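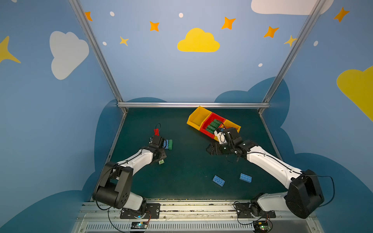
I'd been trying to pin down Ynyr Edwards for a chat since May, and when he finally said yes he told me to bring cake. So I did (lemon, from the place by the bridge), and we ate most of it before I got my notebook out.

Ynyr runs the toy library in Kemeys, which lends out puzzles, games and building sets the way a regular library lends books. It has 300 members now. "We opened with 55 and I thought that was huge!" he told me. "I went home and told my wife we'd need a bigger kettle."

I asked what goes out the most. "Bricks, always bricks. Parents think they want the clever science kits, and then the kid walks past all of it and grabs the bricks." 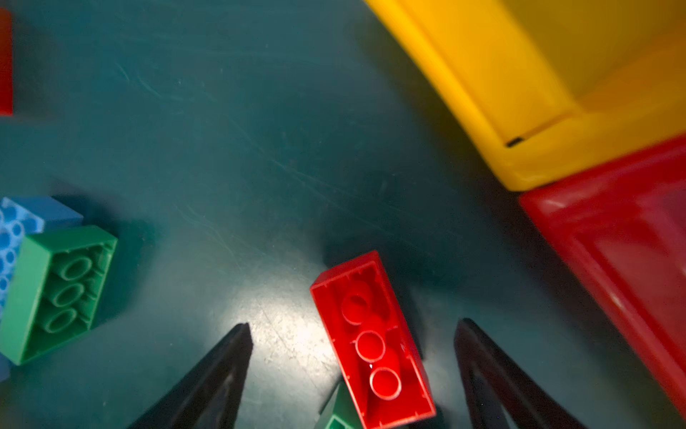
A red brick, upside down on the tabletop.

His own kids are grown, so he tests new sets on his neighbor's grandson, who is six and very hard to please. "He sent one back with a note – 'too many rules.' I've still got it on the fridge."

We got onto lost pieces, which I figured must drive him nuts. He just laughed. Members pay 2 dollars if a set comes back with gaps, but he hardly ever asks for it. "People get so embarrassed they stop coming, and then I've lost a family over a plastic wheel. I'd rather lose the wheel."

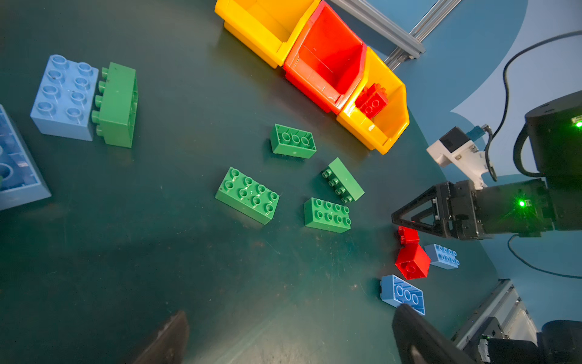

Joining and borrowing

Any family in Kemeys can sign up, and Ynyr says you don't need to bring the kids the first time. Loans run for two weeks, longer if you call and ask nicely. He's also looking for jigsaws for grown-ups – he has a waiting list for those, and his own name is on it.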